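Simulation group: choosing the next view

Rasa Vaher and Valdis Laur have finished the first round of tests with Preturine, their method which lets a two-armed robot decide from where it should look at a room before it starts to move. All tests are done in the simulator Ruselum, so no real furniture was in danger.

The idea is simple to explain, and it took us from April to make it work. The robot compares what it sees from the head with what it sees from the hand. When the two views do not agree about where a wall or a door is, it asks for one more view. The older method, Tikix, always used the head view only, and it was often wrong when the robot was leaning to the side.
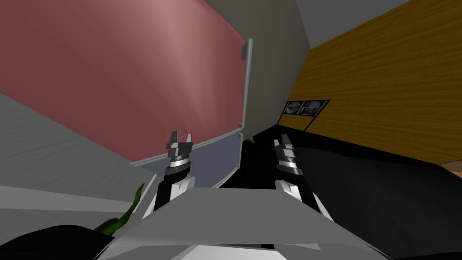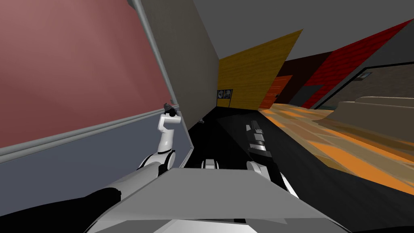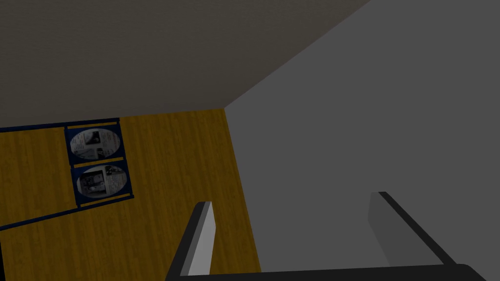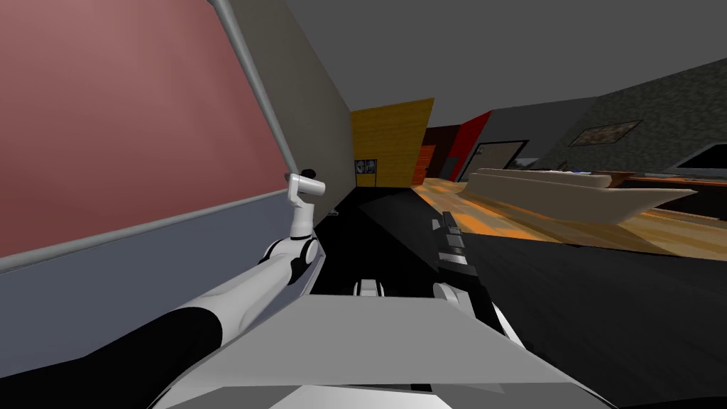

Rendered views from Ruselum. The third is from the hand, close to the wood-grain wall with its two framed pictures.

We ran some 1718 trials with different starting positions. The new method failed less often than Tikix in rooms with large plain walls, where there is little for the robot to hold on to with its eyes. In narrow passages we saw almost no difference, and Valdis thinks the reason is that the hand comes too near to the wall and sees only one colour. Rasa is not so sure. She would like first to repeat this part with a wider lens in the hand.

There are still 2 weak points. The comparison is slow, and a strongly tilted view can make the method believe that a ceiling is a wall. For the second one we have already a small correction, which will be tested on the Ayele rooms when they are ready.

The settings and the list of starting positions are in the group folder. If you want to try the method with your own rooms, please write to Rasa before you change the shared files.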